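Usamos cookies para melhorar a sua experiência neste site. Ao continuar a navegar, você concorda com a nossa política de privacidade. Aceitar | Saiba mais

Quem somos (e como a gente gasta o dinheiro)

Por Steinarsdóttir, equipe Larkau
Atualizado em setembro

Oi! Se você chegou até aqui é porque alguém te mandou o link do nosso formulário de orçamento, ou porque está pensando em comprar um braço robótico e quer saber se a Larkau é gente séria. É, sim, mas gente séria que almoça na frente do computador.

A Larkau ajuda escolas técnicas, laboratórios pequenos e empresas de serviço a planejar a compra de equipamento de automação. A gente não vende robô. Também não ganha comissão de fabricante nenhum, e isso está escrito no contrato, página 2, pode conferir. O que eu faço o dia inteiro é sentar com o cliente, abrir uma planilha e perguntar coisas chatas: quem vai ligar a máquina de manhã? Onde passa o cabo? Quem paga a garra nova quando a primeira gastar?

Começamos quando eu ainda trabalhava numa escola e recebi a tarefa de montar a lista de compras de uma sala de robótica. Pedi o braço, pedi a mesa, fiquei toda orgulhosa. Esqueci as tomadas! Esqueci também o frete de retorno para manutenção, que naquele ano comeu a verba de material inteira. Foi uma vergonha enorme e foi dela que saiu a primeira versão da nossa planilha, que hoje tem 105 linhas e um nome, Tustia (batizamos numa tarde de chuva, não me pergunte). Todo cliente recebe a Tustia em branco na primeira reunião e leva para casa.

O que a gente testa antes de recomendar

Antes de dizer a alguém "compre dois braços em vez de um", eu quero ver os dois trabalhando em tarefa de gente comum. Gosto muito de arrumação de mesa, porque ela mistura tudo o que dá trabalho: lata amassada, embalagem transparente, sacola mole, pão no saquinho. Peça bonitinha de demonstração, toda igual e toda durinha, não me diz nada sobre o orçamento. Uma sacola que dobra para onde quer me diz bastante – é ali que o cliente descobre se a garra de dois dedos basta ou se vai precisar reservar dinheiro para outra coisa.

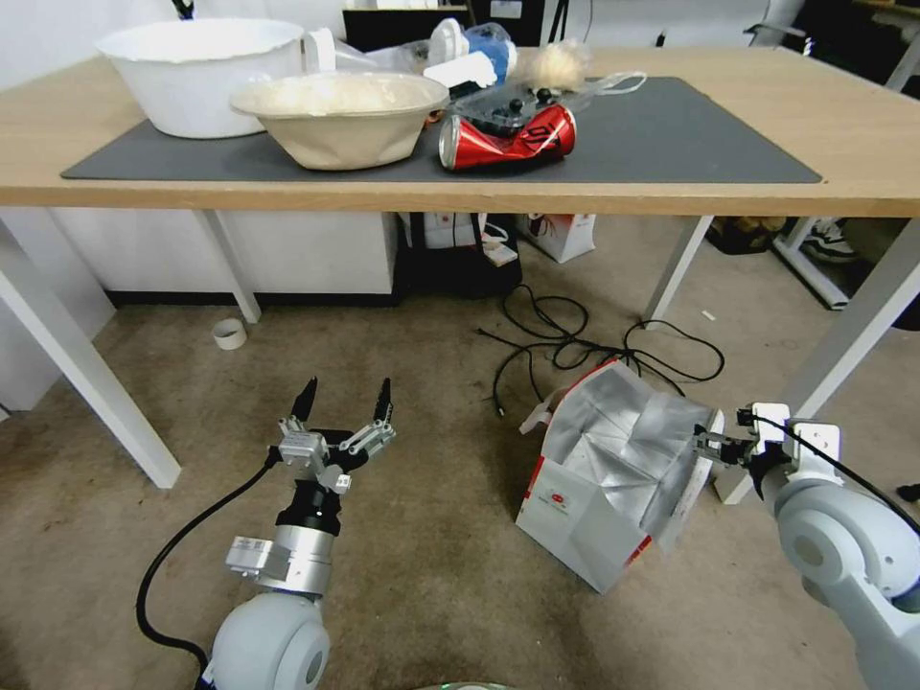
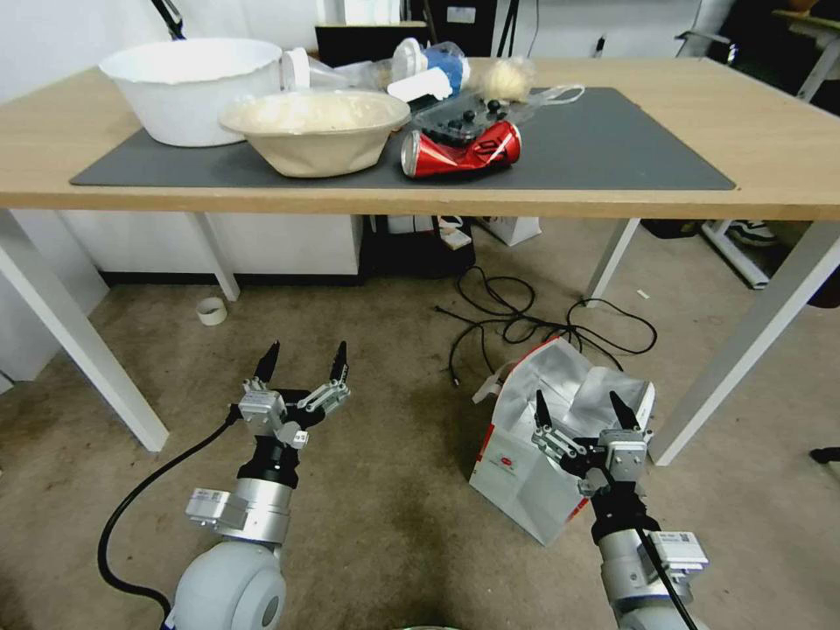

Nas duas próximas, a garra direita está fechada na sacola de forro prateado e a esquerda, aberta. 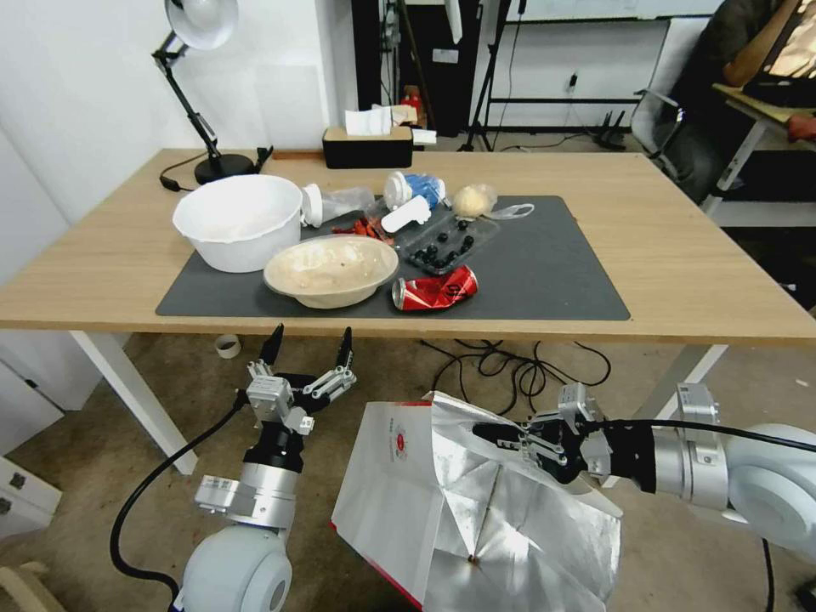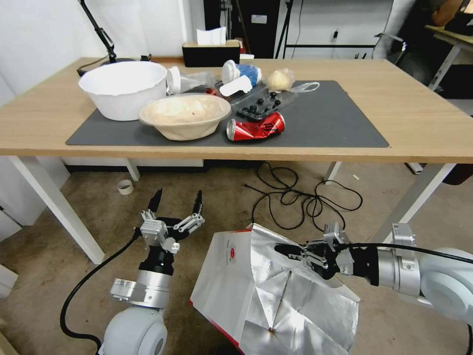

Como funciona o planejamento com a gente

São 4 conversas, normalmente por vídeo, e a primeira é grátis. Nela eu só escuto. Você me conta a tarefa, o espaço e quanto tem para gastar (pode falar o número de verdade, eu não vou me assustar nem para cima nem para baixo).

Na segunda a gente preenche a Tustia juntos. As linhas que mais dão discussão são sempre as mesmas: mesa e piso, cabeamento, peças de desgaste da garra, horas de treinamento e material de teste. Material de teste parece bobagem, mas alguém tem que comprar pão, fruta, garrafa e sacola toda semana, e se isso não estiver previsto sai do bolso do professor. Já saiu do meu.

Na terceira eu apresento 3 cenários: o apertado, o confortável e o de comprar em etapas. Confesso que tenho carinho pelo de etapas. Você começa com o mínimo que já permite trabalhar, usa durante um semestre e só então decide o resto, com as anotações de uso na mão. Tem fornecedor que torce o nariz, paciência.

Na quarta conversa revisamos as propostas que chegaram. Leio tudo, inclusive as letras pequenas da garantia, e marco de amarelo o que eu perguntaria antes de assinar.

Onde estamos

Nosso escritório fica no prédio Wevanstead, segundo andar, com café passado às três da tarde. Visitas são bem-vindas, só avise antes por e-mail. Atendemos em português e inglês, e em islandês se você insistir muito.

Ainda não fazemos linha de produção pesada, com célula fechada e tudo mais. Se for o seu caso, escreva assim mesmo que eu indico outra pessoa.

Comentários

prof_eletronica: Usei a planilha no pedido da minha escola e a linha do frete de retorno salvou a gente. Tem versão para imprimir?

Larkau: Tem! Peça pelo formulário que mando em PDF. Sai em folha A3, em A4 fica ilegível.

marcenaria.do.canto: vocês atendem oficina pequena? temos verba para um braço só

Larkau: Atendemos, sim. Um braço só também dá conversa, marque a primeira reunião e traga as medidas da bancada.

Tati R.: A parte do material de teste é a minha vida. Vou mandar para a coordenação hoje mesmo.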